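Trunik parallel gripper kit: review after a month in the Pirnthorpe workshop

Rating: 3.5 out of 5

Bought to go on the second-hand arm in our shared workshop, for a bin-picking build that Jianhua Lei and I started in June. The kit comprises the gripper body, a flange adapter, two sets of fingers and a bag of screws. It cost 258 pounds delivered from Kodidum.

Fitting took an evening. The adapter holes lined up, but the dowel was a tight fit and needed easing with a fine file. Wiring follows the printed sheet, apart from the sensor pair, which is drawn the wrong way round.

Stroke is adequate for bar stock. Grip force is set by a single screw with no scale, so mark your setting with a paint pen. After 1,000 cycles I found no play in the slides. One finger screw had backed out and now has threadlock on it.

The long fingers are the weak point. They flex when a bar is taken near one end, and near a bin wall there is little room to open them.

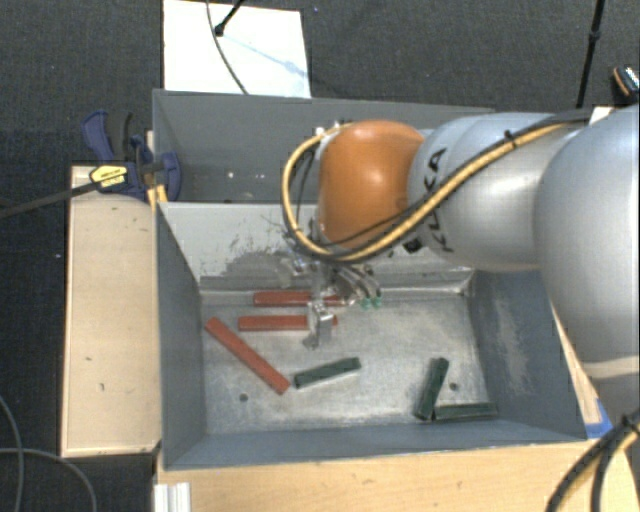

Allow more slack in the cable loop than the manual suggests if your wrist axis turns through its full range. Ours pulled at the connector until we lengthened it by 200 mm.

Spare fingers are sold only in packs of 6, which is excessive for home use. The Shi version has stiffer fingers but needs a different adapter.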